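From: Shahab Esfahani
To: small-rooms list
Date: Wed 1 January
Subject: Re: Sorting a bedroom-office: where do the pens go?

Budetti wrote:

> I have one room for sleeping and working and the loose items have
> won. Pens, cotton, bottles, charger leads, packets of this and that.
> I bought dividers for the desk drawer and they filled up in a week.
> Two questions. First, do you sort in place (drawer by drawer) or
> pull everything out to one spot? Second, how do you handle markers
> and highlighters? Mine are split between the desk, the bed shelf and
> a bag, and half are dead by the time I find them.
>
> Also, is a lidded box any better than an open tray? Ismail says
> trays, and he has been right before.

Taking these in order.

1. In place or pulled out

Pulled out, with a limit. Sorting in place keeps every item next to the other items it was already mixed with, so the categories you end up with are the ones the drawer gave you. A desk drawer gives you "desk things," and dead batteries and hair ties become desk things by residence.

The limit is the size of one box. I take one open storage box, put it on the bed, and fill it once from one source. When the box is full I stop pulling and start sorting. The bed is the right height for me and has more clear area than the desk ever does. It also has to be slept in, which puts a hard stop on the session. I have tried the floor. My knees lasted 56 minutes.

Strip the bed down to the sheet if you can, or at least push the blankets to one side. Small caps and paper clips disappear into anything with a pile. A plain or lightly striped sheet is fine. If you only have patterned ones, put down a pale towel for the smallest items.

2. Categories

Do not decide these in advance. Take the first item out and put it down. Take the second and ask whether it is used in the same place as the first. If yes, same pile. If no, new pile. Place of use has held up better for me than type of object. A bottle that gets used at the desk belongs to the desk, and the fact that it is a bottle is of no interest.

Eight piles is my ceiling. Past that I start forgetting what a pile was for, and I merge the two smallest before going on.

Packets are the exception. Anything still in its packaging goes into one pile whatever its use, then gets opened or put in the cabinet as backstock. A sealed packet does not belong in daily reach. Plastic bags get emptied and folded on the spot. A bag left closed inside a box is a second box, and you will not open it until the next round.

3. Markers and highlighters

These I do one at a time, held upright, cap on, so I can read the barrel before anything else.

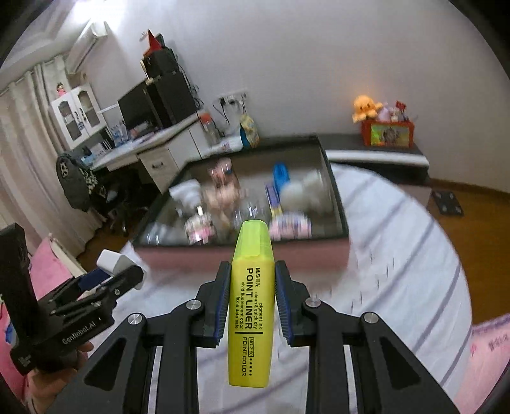 Yellow highlighter, M&G Point Liner, MG-2150. Sorting box on the bed behind.

The barrel text is worth the few seconds. On this one it gives "pigment ink," "clean & quick dry" and "fax & data safe" along with the model number. I note the ink type and the model in a plain text file, one line per pen. That sounds excessive until you want to buy the same one again and the only thing you remember is that it was yellow. My file is at 652 lines, though a good part of that is old pens struck out and kept for reference.

Then the test. One stroke on scrap paper, the full width of the tip, about the length of a finger. Three outcomes:

- Full stroke, even color: goes in the keep cup.
- Starts pale, recovers by the end of the stroke: cap it tightly, store it flat overnight, test again the next day.
- Scratchy or broken all the way along: out.

No second overnight. A pen that needs two nights of rest will need a third.

Put the cap back until it clicks before you set the pen down. Do this even between two strokes of the same test. Dried tips in my own stock have nearly all been on pens where the cap was resting in place without being seated, and you cannot tell those apart by looking into the cup.

On your split between desk, bed shelf and bag: pick a home for each color and keep one only per place. I have a yellow at the desk and a second yellow in the bag. I keep none at the bed. If I am reading in bed and want to mark something, I use a slip of paper and do the marking at the desk the next morning. The headboard shelf is where small things go to be forgotten, in my experience, and it is better used for objects that are meant to stay put.

4. Lidded box or open tray

Ismail and I have had this out on the list before (February, I think, the thread with the long detour into shoe racks). His case for trays is that you see everything, so nothing gets lost. I agree as far as the desk drawer goes. A tray in a drawer is already covered by the desk.

For anything that sits out in the room I use a lidded box with a clear lid. Reasons:

a) Dust. A room that is slept in produces a lot of it, and an air conditioner moves it around.

b) A lid sets a fill line. When it stops closing, the box is full and something comes out. A tray has no fill line, and a pile on a tray can go on growing for a long time.

c) You can put the box on a shelf without repacking it.

The clear part matters. I had opaque lids first and ended up labeling them, then relabeling them, then opening all of them anyway. With a clear lid the contents are the label.

For sizing, measure the shelf depth first and buy to that. I bought three of the large Vinow boxes before measuring, and they stuck out far enough to catch a sleeve. My shelf is 860 mm wide, so two of the mid size go side by side with a hand's width left over. Leave that gap. A shelf with no gap has to be unloaded to get at anything.

5. Desk surface

You did not ask, but it will come up. Once the box is sorted, the desk pile goes back last and only after the surface has been wiped. Snacks and drinks get their own corner, away from the keyboard and away from the pens. I do not try to ban them, as I have the same discussion with myself every month and lose. The top of a speaker is not storage either. Items placed there rattle at certain frequencies, and it takes a surprisingly long time to find out which item it is.

Clothing on the chair back: one garment, the one you will put on next. Anything more makes the chair tip and hides whatever is under it.

6. Order of work

For a room of your kind I would go: desk drawers, desk top, bed shelf, bag, cabinet. The cabinet is last on purpose. It is where the backstock ends up, and if you do it first you will fill it with things from later rounds and have to do it again. One box per evening is a reasonable pace. I did the first pass on my own room in Grarolville over a little more than a week, and the second pass went much faster.

If you try the pen test, please post your count of recovered against discarded. I only have my own numbers, and they come from a single climate and mostly from the same few models. I would be interested in whether storing flat helps pigment inks as much as it seems to here - I have no control group, only a cup.

Regards,
Shahab

Related messages in this archive
Sorting a bedroom-office: where do the pens go? (Budetti)
Re: Trays, again (Ismail)
Clear lids that do not crack at the hinge
Under-bed drawers: wheels or runners?
Shoe racks (was: Trays)
Cable leads - coil, fold or hang
Measuring a shelf that is not square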